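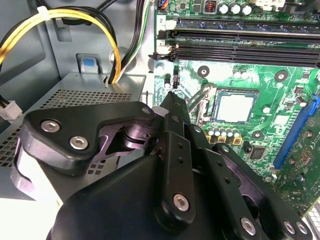

Bench notes, April 21, 2024

Filed under: Workshop log / Natural dyes

Picked up the madder tests again. Soledad Olivares left the mordanted skeins in the damp box overnight and they were still evenly wet this morning, so I skipped the re-soak.

Wool is the Hunmont two-ply, scoured with the usual soap and rinsed until the water ran clear. Alum at 10 percent of fiber weight for all of them. Half also got cream of tartar. Keisha thinks the tartar pulls the red toward orange and I wanted to see it on this yarn before we commit the Vultgate order.

Root is from the new Skornby bag. It is a coarser grind than the last one and there is more bark in it. Poured off the first soak, which was brown and smelled like hay, and kept it in the lidded bucket for Letay. She wants it for a tan.

Pot 1: tap water, no additions. Held at 150 F. Went up to 165 while I was on the phone, then back down. Color is a brick red with some brown in it – I blame the 165.

Pot 2: tap water plus chalk. Same temperature, kept a closer eye on it. Much clearer red. Skeins came out even except for one spot where the tie was too tight. Tie looser next time, figure eights only.

Pot 3: same as pot 2 but the tartar skeins. More orange, as Keisha said. Not ugly, but it isn't what Vultgate asked for.

Exhaust from pot 2 was still strong, so I put in the two small silk pieces and left them to cool in the bath. Will pull them tomorrow.

Wash test on snippets from each pot: pots 2 and 3 gave a faint pink rinse, pot 1 bled more. Need to repeat pot 1 at a steady temperature before writing it off.

Ibsa Araya asked whether the Beyene well water would do in place of chalk. It leaves scale in the kettle, so maybe. He is bringing 2 gallons.

To do:
– order chalk, nearly out
– new thermometer clip, the old one slides
– light test strips in the south window, cover half with card
– ask Tsegereda Degefa for her iron recipe, I wrote it down wrong in April and the gray went blotchy
– label the bucket

3 comments | 13 shares

Get new posts by email. You can unsubscribe at any time.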